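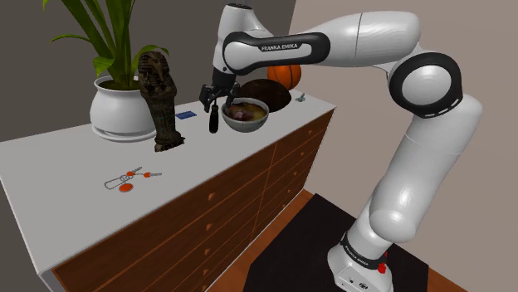 HARKSIDE, July. Grenow today opened sales of Clalitz, a planning service for organizations that intend to buy a robot arm and would like to find out what the rest of it costs before the purchase order goes out. The rest of it, in the company's experience, is most of it. Buyers arrive with a quote for an arm and a clear idea of where to put it, and the clear idea usually involves a surface that is perfectly clean. Clalitz starts from the other kind of surface. One of its rendered test rooms puts the arm to work over a dresser shared by a set of keys, a potted plant, an Egyptian-style statue and a bowl of soup, with the gripper lowered into the narrow space beside the bowl. Customers who budget for that room tend to have money left when they meet their own.

The service covers the stretch between "we should get one" and the day the crate arrives, a period that Grenow's customers report spending mainly in meetings. Each plan includes a simulated version of the customer's room, a reach and clearance check against the customer's own furniture, and a line-by-line budget with a space beside every line for the name of the person who agreed to pay for it. The last column was added at the request of finance departments. It has been received less warmly elsewhere.

"People compare arms for four months and pick a table in an afternoon," said Lenuța Ene, head of planning services at Grenow. "Then the arm is very good and the table is eleven inches too low, and now there's a riser, and the riser needs approval. I have seen a riser take longer to buy than the robot."

Clalitz grew out of a spreadsheet that Ene kept while Grenow was outfitting its own workshop in Harkside. The spreadsheet had 544 rows by the time the first arm was switched on. Fewer than half of them had been in the original budget. Among the rows nobody had planned for were a wider door, a second set of gripper fingers, floor matting, somewhere to keep the crate (the warranty required keeping the crate), and a training course that turned out to be in another state. Grenow has cleaned up the spreadsheet and now charges for it.

How a plan works

A customer sends measurements, photographs of the room and a list of the objects the arm is expected to handle. Grenow asks that the list be the real one. Early trial customers sent lists made up entirely of cubes, and were later seen to own very few cubes.

From this material Grenow builds the room in simulation and places one or more candidate arms in it. The planners then look at three questions: where the base can stand, what the arm can reach from there, and what it will have to pass on the way. A base on the floor leaves the work surface free and takes up a walkway. A base on the work surface does the reverse. Customers are invited to choose which one they would like to complain about.

The budget is assembled from the same model. If the base moves, the cable run changes length and the mounting line changes with it. If an object on the list needs a different gripper, the gripper goes in, along with its adapter, its spare and its delivery time. Lines without a firm quote are marked in orange and stay orange until one arrives. The software has no setting for turning them green early, though it has been asked for one.

Grenow does not sell arms, and Clalitz takes no commission from companies that do. Arms from any manufacturer can be placed in a plan if the customer can supply a suitable model and the manufacturer's published specifications. A plan may also recommend buying nothing this year. Trial customers who received that recommendation were refunded the setup fee and, in one case, sent a card.

Trial results

The service was tested over the winter with customers in light assembly, university teaching labs and equipment rental. The first to finish was Maruyama, a repair and refurbishing firm that had set aside funds for two arms. Its plan showed that one arm on a better-placed base could reach both benches, provided somebody moved a filing cabinet. The cabinet was moved. It had been empty.

Grenow's review of the trial found that 55 percent of the lines added during planning had to do with the room and the furniture, with the remainder split among grippers, training, spares and shipping. The company had expected software to figure more heavily and has revised its opening presentation, which used to contain a long section on software.

"The simulated room is where you get to be wrong for the price of an email," Ene said. "You put the base in the corner, you see it can't get past the plant, you move the base. Or you move the plant. In a real building that's a conversation with whoever owns the plant."

Price and availability

A standard Clalitz plan costs $3,000 and covers a single room with up to 80 listed objects. Additional rooms are quoted separately. Revisions are free until the customer signs the budget, after which they are charged by the hour, a policy Grenow describes as educational. Plans are usually delivered within five weeks of receiving complete measurements. The count begins when the ceiling height arrives, as it is always the ceiling height that's missing.

Bookings are open now for work starting in the fall. Customers whose fiscal year ends sooner should say so in the first message, preferably in the subject line.

About Grenow

Grenow plans and documents automation equipment purchases for small and midsize organizations. It is based in Harkside, in a workshop with a wide door.

Media contact: Lenuța Ene, Planning Services, Grenow. Calls are answered until 4 p.m.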